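Drenero's new album, worth the wait?

bunnag_fan
Posted 2023-03-01

Well, I've had Plolen on repeat all night and I'm completely in love with it (sorry to my neighbours!). The first half reminds me so much of the old mixtapes, all those big warm horn samples, and then he gets to Erkine and just lets the beat breathe. Favourite rap record in years for me.

slowtapes
Glad you're enjoying it, mate, but I can't agree on the horns. They're mixed so loud you lose half his verses. Mixtape Drenero never had that problem.

bunnag_fan
Oh, have another go with headphones on! It's a different record, I promise.

kettle_16
I'm with slowtapes on the mix, though the writing is lovely. I paid for one of the 700 coloured vinyl copies, mine is number 244, and side B sounds much softer than the stream. Anyone else find that? 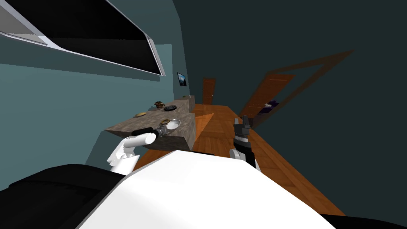
Coffee counter and telly

slowtapes
Might be the pressing. I'll keep an ear out when mine turns up, but it's still no Bunnag, and I'll be saying so until the July tour.

bunnag_fan
You said that about the last one too, and you came round in the end!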